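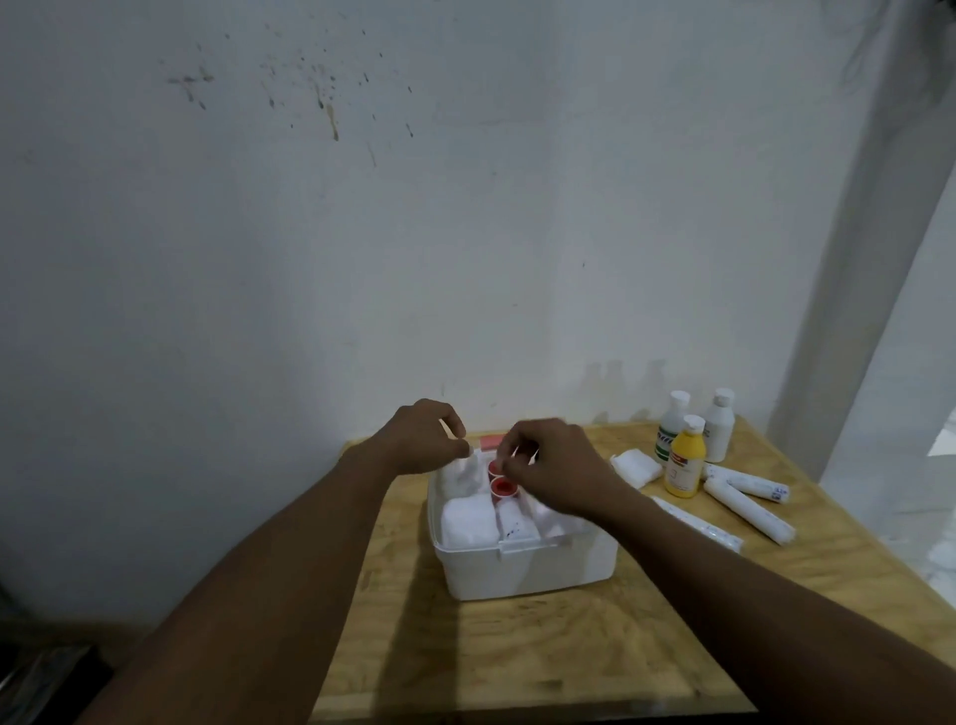
Kanyarat Petchrat wrote to me after the last session that the price of the robot was the easiest number in her whole budget, and that all her trouble came from the numbers which did not have a supplier behind them. I agree with her, and I have changed the order of today's material for this reason. We start with the work and we come to the price list late.

Planning for Automation Equipment
Session 3: From the task to the budget
Handout for 11/10/2018
Instructor: Eun-ji Hyun

1. The case

The company in our case is Brenano. They fill first aid boxes and sell them to schools and small workshops. The production is 2000 boxes per month. All filling is done by hand at tables, and the management wants to know if a robot cell can take over a part of it. They have asked for a budget before the end of the year. Our job in this course is to prepare this budget, not to design the cell.

Please look again at the picture on the first page while you read this section. The box is a rigid tub, and this is good for us. A rigid tub can be held in a fixture and it has always the same corners. The contents are a different matter. The left hand has taken a folded gauze pack by its corner. The right hand is pinching its fingers just over two rolls of tape which sit behind the front row of gauze. Both hands are working over the same small opening with only a little space between them.

For a budget, this tells us more than a data sheet. Write down for each item:

Does it keep its shape when it is gripped?
Does it stand or lie the same way each time?
How near are its neighbors when it is placed?
What damage can the grip do to the wrapping?

The bottles on the table are probably the simplest items by these questions. They stand upright and they have caps. The wrapped roller bandages lie at different angles, so somebody has to pay for finding the angle: with a camera, with a feeder, or with a worker who puts them in a tray. The small pile of gauze pads is the most difficult. Soft items in a pile should have their own line in the risk part of the budget.

2. What belongs in the budget

Students often give me a table with one line, "robot", and one line, "other". The second line is then bigger than the first and it cannot be defended in front of a finance manager. Use at least the following lines.

Arm and controller. Ask for the price with cables, teach pendant and software license. Ask if the license is paid once or each year.

Grippers. Plan for more than one type. A tool for tape rolls will perhaps not be the tool for gauze. Add fingers and pads as wear parts.

Feeding and fixtures. Trays, a holder for the box, chutes, a feeder if needed. This line is the one that grows most in real projects.

Vision. Camera, lens, lighting, mounting, and the hours to set it up. Daylight from a door or a window changes during the day, so include a cover or a stronger lamp at this stage.

Safety. Risk assessment, guards or scanners, and the changes which the assessment will require. Do not take the word "collaborative" in a brochure as permission to leave this line at zero.

Integration. Engineering hours, programming, transport, installation, acceptance test.

People. Training, and the time of the workers who are away from production while they learn.

Room. Floor, power, compressed air, network. A table that is good for hand work may be not stiff enough for an arm.

Running costs. Service contract, spare parts, wear parts, energy, and the support of the software.

3. Asking for quotations

Brenano has received 3 quotations. Two of them, from Skavonard and Fedoruk, are in your reading folder. The third one, from Baster, came without a list of items and we will use it as an exercise in asking good questions.

When you compare the quotations, first make them the same shape. Skavonard includes the acceptance test but not the trays. Fedoruk includes the trays, but the training is an option on the last page. If you only compare the totals, you compare two different cells.

Send real samples to each supplier. Real gauze packs in their real wrapping, real tape, real boxes with the clasp on them. Yannick Lecomte asked in the forum if drawings are enough for the first round. For the box, maybe yes. For the gauze, no, a drawing of a soft thing does not help anyone to choose a gripper.

Write the acceptance test into the request. It should say which items, how many boxes without a stop, what is counted as a fault, and who refills the trays during the test.

4. Time plan

Fedoruk gives a delivery time of 25 weeks after the order. The delivery is not the start of production. Put the following on the plan also: approval of the budget, samples to the supplier, preparation of the room, installation, acceptance, and a period when hand filling and the cell are running together. During this period the company pays for both. If the order is placed after New Year, the cell will hardly be useful before July, and the budget must show the cost of hand work until then.

5. Payback, with care

Brenano wants the money back in 2 years. Calculate only with the hours which will truly disappear. If a worker must stand by the cell to separate the gauze pads, then these hours stay in the budget under a different name. Make one calculation where the robot fills the whole box, and one where it places only the bottles and the tape while a person adds the soft items. In last year's group the second version gave the better result, but the prices were different then and you should not copy it.

Contingency: put it as a separate line and say what it is for. I accept a high number with an explanation more easily than a low number without one.

6. Homework

Work in pairs. So-yul Yang and Eun-ji Sung have already chosen the Baster quotation, so the other pairs please take Skavonard or Fedoruk.

Prepare the item list from section 1 for the whole first aid box.
Prepare the budget table with all lines from section 2. If a price is missing, write "missing" and the name of the supplier who should give it.
Write a letter to this supplier, maximum one page, with your open questions.

Bring the table on paper. We will need the projector for the safety part.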